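Section 4: Levelling and fixing the table

Read this section through before you start. You will need the hex key from the Tuvus hardware bag, a spirit level and a second person for step 2.

Caution: The top is heavy. Do not drag the table across the floor with the legs fitted. Lift it from both ends.

1. Check that all leg bolts are finger-tight only. Do not fully tighten them yet.

2. Turn the table upright with one person at each end and set it down on all four feet together.

3. Position the table with its long side facing the wall. Leave a gap of 22 mm for air movement and cleaning.

4. Lay the spirit level along the length of the top, then across the width. Turn the adjustable feet clockwise to raise a corner, anticlockwise to lower it. The feet have 12 mm of travel.

5. When the top is level both ways, tighten the leg bolts in diagonal order. Stop when the washer is flat against the bracket.

6. Press down firmly on each corner. If the table rocks, loosen the bolts on that leg by half a turn and repeat steps 4 and 5.

Note: On carpet, the feet will settle over the first few days. Check the level again after a week.

Note: If the floor slopes by more than the feet can take up, use the packing plates (part 107, sold separately). Do not stack more than 2 plates under any foot.
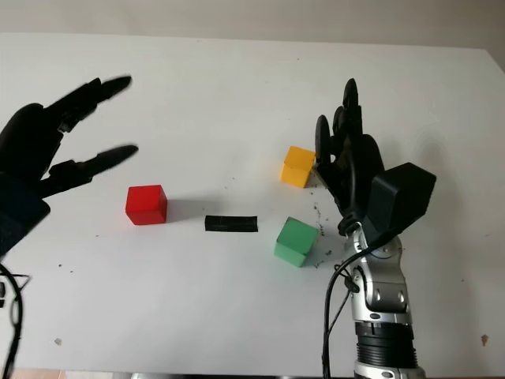
Sutell Technical Writing, for Ostermann Furniture | Updated January 7, 2023

4.1 Care of the white top

Wipe with a damp cloth and a little dish soap, then dry. Do not use scouring powder, steel wool or metho. Felt pen and other coloured marks should come off with the Plamuleck cleaning block if treated the same day.

Caution: Keep hot pans and irons off the top. Heat damage is not covered by the warranty.

Keep the hex key. The leg bolts should be checked once a year, and again any time the table is moved to another room.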